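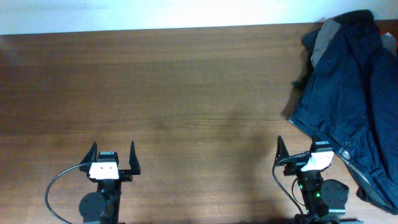
Betreff: Re: [Faltrunde] Pullover falten, ohne dass das Bündchen ausleiert?
Von: Fengying Xiong
An: Faltrunde
Datum: 17. Juli 2026

Hallo Rongrong, hallo in die Runde,

ich hänge mich mal an deine Frage dran, weil ich gerade selbst mitten im Wäscheberg stecke und seit dem Umzug nach Cuvolgate sowieso über nichts anderes mehr rede (fragt Peiyu, der kann es nicht mehr hören).

Rongrong Zou schrieb:

> Liebe alle,
> ich habe im Januar angefangen, meine Stricksachen nach Sulastris
> Anleitung zu dritteln und hochkant in die Schublade zu stellen.
> Bei T-Shirts klappt das wunderbar. Bei allem, was dicker ist,
> fällt mir der Stapel nach vorne um, sobald ich ein Teil herausnehme,
> und bei zwei Pullovern sieht das Bündchen inzwischen aus wie eine
> Halskrause. Mache ich etwas falsch oder taugt das Hochkantstellen
> nur für dünne Sachen? Meine Schublade ist innen 90 cm breit und
> ziemlich flach. Und faltet ihr auf dem Bett oder auf dem Tisch?
> Viele Grüße
> Rongrong

Also, zuerst die letzte Frage, da habe ich nämlich die stärkste Meinung: auf dem Tisch! Immer! Auf dem Bett sinkt alles ein, man zieht beim Glattstreichen die Decke mit, und am Ende hat man einen schiefen Ärmel und merkt es erst in der Schublade. Ich habe jahrelang auf dem Bett gefaltet und mich gewundert, warum meine Stapel aussehen wie der Turm von Pisa. Ein Holztisch ist dafür wirklich ideal, glatt genug zum Schieben, und wenn die Maserung quer läuft, so wie bei meinem, hat man gleich noch eine Linie, an der man den Saum ausrichten kann. Das ist kein Witz, ich mache das jedes Mal! Huiling legt sich stattdessen ein Schneiderlineal hin, geht auch, mir wäre das zu viel Aufwand. Nur abwischen sollte man vorher, ich hatte einmal Marmelade am Ellenbogen und habe es zwei Wochen später gefunden.

Jetzt zum Bündchen. Ich glaube, du faltest genau auf der Kante, an der das Gerippte anfängt, oder? Dann liegt der ganze Druck auf dieser einen Stelle, und wenn der Pullover hochkant steht, drückt der Nachbar auch noch dagegen. Ich schlage den unteren Rand zuerst eine Handbreit nach innen ein, streiche ihn flach und falte erst dann den Rest darüber. Das Bündchen liegt so geschützt in der Mitte und wird nirgends geknickt. Bei Rollkragen mache ich es oben genauso, da wird das Paket allerdings ein bisschen bauchig.

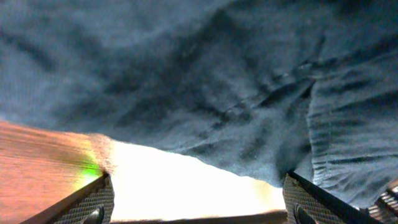

Das Glattstreichen vor dem ersten Falz ist übrigens der Schritt, den ich am liebsten überspringe und der sich am zuverlässigsten rächt. Ich nehme mir das Teil, schüttele es einmal kräftig aus, lege es hin und streiche von der Mitte nach außen, mit der flachen Hand, ohne zu ziehen. Bei weichem, leicht flauschigem Stoff in so einem dunklen Schieferblau sieht man die Falten zum Glück sofort, weil die Grate heller werden und die Vertiefungen fast marineblau. Die lange schräge Falte, die sich gern quer durchzieht, kriegt man nicht weggedrückt, da muss man den Stoff noch einmal anheben und neu ablegen. Wo es gerippt ist, streiche ich nur entlang der Rippen, nie quer dazu, sonst wird es wellig. Schwarze Sachen sind viel gemeiner, da finde ich die Knicke erst beim Anziehen.

Und zum Umfallen: Dicke Sachen stelle ich gar nicht mehr hochkant. Ich habe es wirklich versucht, mit Buchstützen, mit Schuhkartons und mit diesen Einsätzen von Stivov, von denen Sulastri Rondonuwu so schwärmt (Sulastri, nicht böse sein, bei T-Shirts sind sie großartig!). Bei Strick federt das Ganze einfach zu sehr. Jetzt liegen die Pullover flach, höchstens 5 übereinander — der dickste unten — und die dünnen Teile stehen daneben. Bei deinen 90 cm müsste das locker gehen, du brauchst nur irgendwas als Trennwand in der Mitte. Ich habe dafür ein Regalbrett von der alten Adance-Kommode zurechtgesägt, schön ist anders, aber es hält.

Ach ja, und weil Huiling Lei neulich nach dem Rollen gefragt hatte: Für den Koffer gern, für den Schrank finde ich es nichts. Bei mir rollen sich die Sachen über Nacht wieder halb auf, und dann liegt da so ein schlaffes Knäuel. Peiyu Duan schwört trotzdem drauf, der rollt sogar Hemden. Ich sage dazu nichts mehr.

Schreib doch mal, ob das mit dem eingeschlagenen Rand bei dir funktioniert, am besten mit einem der beiden Halskrausenpullover! Ein bisschen Dampf aus dem Bügeleisen, ohne aufzusetzen, und dann flach liegen lassen, das hat bei meinem grauen auch geholfen.

Hat sonst jemand eine gute Lösung für Strickjacken mit Knöpfen? Ich falte sie zugeknöpft, aber sie beulen trotzdem.

Liebe Grüße aus Cuvolgate
Fengying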